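Speaker notes: Repeat length and waste in printed table coverings
Arlindo Cordeiro, Turkley plant, afternoon session

Slide 1. Title. Say where I work and move on. Mention that the handout has the formulas, so no need to copy them down.

Slide 2. Terms. Repeat length is the distance along the roll before the pattern starts over. Drop is the sideways offset between neighboring repeats. Cut length is what the customer ordered plus hem or trim. Keep these three apart, because the question period always mixes the first and the third.

Slide 3. Why loss happens. A matched cut has to start at a fixed point in the pattern. If the cut length is not a whole multiple of the repeat, the remainder is scrap. Work the example on the board: cut length 116 cm, repeat 27 cm. Four repeats give 108, so we advance to five, 135. Scrap is 19 cm per piece. Pause here. Let them check the subtraction.

Slide 4. Scattered botanicals. Branching stems on a white ground hide a mismatch well. The eye does not follow them in straight rows. Accent flowers in a strong color are the weak spot, and spacing between them should be checked before anyone approves an unmatched cut.
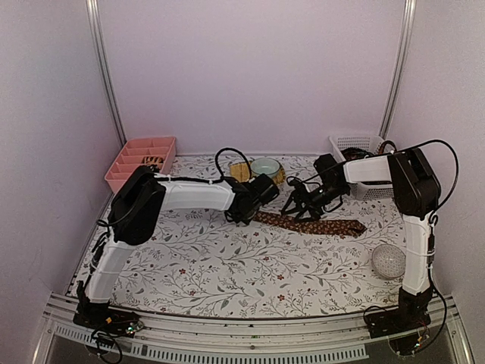 Botanical print, white ground, dark red accent flowers.

Slide 5. Unmatched cutting. Peixoto changed over in February on scattered prints only. Stripes and borders stayed matched. Scrap on the scattered group fell to around 2 percent, most of it roll ends. Do not promise that figure to anyone running short rolls.

Slide 6. Curved edges. A curve crosses the pattern at changing angles, so matching along it has little meaning. Set the template from the center line outward. Credit Welington Pacheco for the template method. If asked, his notes cover inside corners too.

Slide 7. Roklow and Jukari rolls. Same nominal repeat, different stretch under tension. Measure over ten repeats, divide, and record the tension setting with the result. Skip this slide if running late.

Questions. Likely ones: shrinkage after washing (measure first, then cut), and whether drop patterns need their own table (yes, last page of the handout). Leave the slide 3 arithmetic on screen.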